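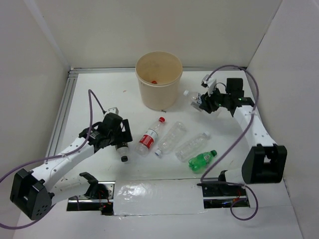 Plastic bottle

A plastic bottle is a container with a narrow neck, made of plastic and used mostly for drinks, oils, cleaning products and cosmetics. The opening is closed with a screw cap or a flip cap. Small bottles are usually thrown away after one use, but in many countries they are collected separately from other household waste.

Materials

Most bottles for water and soft drinks are made of polyethylene terephthalate (PET), which is clear, light and does not break easily. Milk and detergent bottles are often made of high-density polyethylene (HDPE). This material is stiffer and normally not transparent. Caps are in general made of polypropylene or HDPE, so the cap and the bottle are often two different plastics.

Labels

The label can be a paper or film strip which is glued around the body, or a sleeve which shrinks over the bottle when it is heated. Full sleeves may cause difficulty in sorting, as the optical equipment reads the sleeve and not the bottle under it.

Collection

In homes and offices the empty bottles are put in a bin, often a round one with an open top. Local rules differ on whether the cap should stay on. In the town of Isholm the cap was collected separately until the rules were changed – today it is screwed back on before the bottle is thrown in. The neighboring town of Mivby has 50 public collection points, and the largest container there holds 3000 liters.

Recycling

Collected bottles are sorted by type and color, pressed into bales, and later cut into flakes. The flakes are washed in water, where PET sinks and the cap material floats – in this way the two can be separated. Clear PET has the highest value and can become new bottles. Dark or mixed colors are used more for fibers and straps.

See also

Bottle cap
Waste container
Deposit-refund system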